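News > Company > Press Releases

Vedanley Opens Table Setting and Small Arrangement Room at Kurar

25 April 2023 | By Žofie Hájek

Reading time: 3 minutes

KURAR – Vedanley, the home goods and interiors company, today opened a practice room for table setting and small flower arrangements on the second floor of its Kurar building. The room is open to shop staff, to people who rent furnished apartments through the company, and to anyone in the area who books a place.

The program deals with ordinary tables in ordinary homes. Participants work with a mug, a short vase or whatever else is in the cupboard, together with artificial stems and greenery, and learn to put together a table that can be cleared again in a few minutes when it is time to eat. Each session lasts 90 minutes and covers choosing a container, cutting and bending stems, placing a piece on a round or rectangular table, and storing the flowers afterward.

"Most of the tables our customers own are small," said Svetozár Mikuš, head of interiors at Vedanley. "A big centerpiece takes up the space where the plates go. We wanted a course that starts with one mug and a few stems and stays at that size."

The room has a wooden floor and white walls. Round cream-colored tables were chosen for the opening because the same model is used in many of the company's furnished apartments, and the pale top makes it easy to judge the color of a flower against it. Artificial flowers are used throughout the first season so that the same bunches can be taken apart and arranged again by the next group.

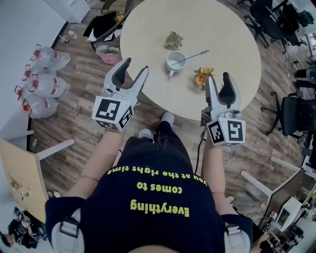
Orange and yellow are the main flower colors for spring. They will be replaced in December by a winter set of white and dark red stems with evergreen sprigs. The greenery stays mostly the same through the year, and participants are encouraged to bring a sprig or two from home if they want to try it against the flowers in the room.

Vedanley ran a trial of the sessions at its Idmont store over the winter. A total of 471 people took part. The company made two changes after reading their comments. The first part of the session, a talk on color, was cut to 5 minutes, and the time was given to practice at the table. The second change was to the groups, which are now limited to 9 people. In Idmont the larger groups had to wait for a free table, and several participants wrote that they had finished only one arrangement by the end.

"People wanted to move things around and look at them from the other side of the table," Mikuš said. "They can do much more of that now. A mug moved a hand's width to the left makes a different table, and you have to try it to see it."

The stems and containers are supplied by Aguiar, which has worked with Vedanley on its apartment furnishings for several years. Aguiar delivered 1000 stems for the opening season. Worn pieces will be sorted at the end of each month, and those still in fair condition will be given to the Idmont store for window displays.

Sessions are held on weekday afternoons and Saturday mornings. Places can be booked at the service desk in the Kurar building or at the Idmont store. The fee includes the use of all materials during the session. Flowers and greenery remain in the room, but sets of the same stems can be bought at the desk on the ground floor. The second floor can be reached by elevator.

Press inquiries should be addressed to Žofie Hájek, press office, Vedanley, Kurar.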